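Zulema Tapia has been repairing accordions for 27 years, the last six of them in a former shoe store on the main street of Istard. She was tuning a set of reeds when I arrived and asked me to wait until she had finished the octave. The appointment had been hers to set, so I waited.

She learned the trade from Ignacio Arancibia, who ran a music shop in Okafor and took her on as a bookkeeper. "He had a back room full of instruments and no time to fix them," Tapia said. "I did the invoices in the morning and by two o'clock I was bored. One day he gave me a bellows with a split corner and a pot of glue."

It took her a week. Arancibia made her take it apart and do it over.

Most of the work that comes in now is from families who have found an accordion in a closet. They want to know if it can be played, and then they want to know what it's worth. Tapia prefers the first question. "The second one is usually bad news," she said. "They made a great many of these. Your grandfather's is nice, but so was everybody's grandfather's."

Damp does the most harm. The wax that holds the reeds in place gets old and brittle by itself, but damp rusts the reeds and swells the wood, and the leather on the valves curls up. A full rewax with new valves runs $600 in her shop. She will tell people when she doesn't think it makes sense to spend that. 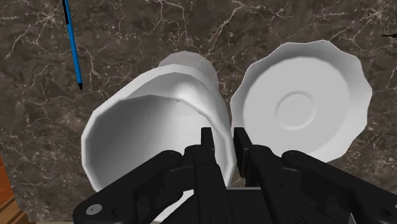 Where should an accordion be kept? "In its case, standing on its feet, in a room where you'd be comfortable yourself," Tapia said. "Keep it out of the attic and out of the basement. And take it out and play it. An hour a month is plenty."

She has one employee, Maximiliano Rivadeneira, who does the bellows and the straps and has started on tuning. He came to her from a cabinet shop. She said his ear is better than hers was at that stage, although he still rushes the low notes – the big reeds take longer to settle, and he files before they have.

Parts are harder to get than they used to be. Her supplier of valve leather retired in June, and the first batch from the new one was too stiff. She sent it back. For now she is cutting her own from skins she bought years ago and estimates they will last through next winter.

I asked if she plays. She does, on the second Saturday dance at the Trevon hall, mostly waltzes, with Despina Chiriac on fiddle. Her own accordion has a sticking key that she has been meaning to look at.

The shop takes repairs by appointment only. The current wait is nine weeks.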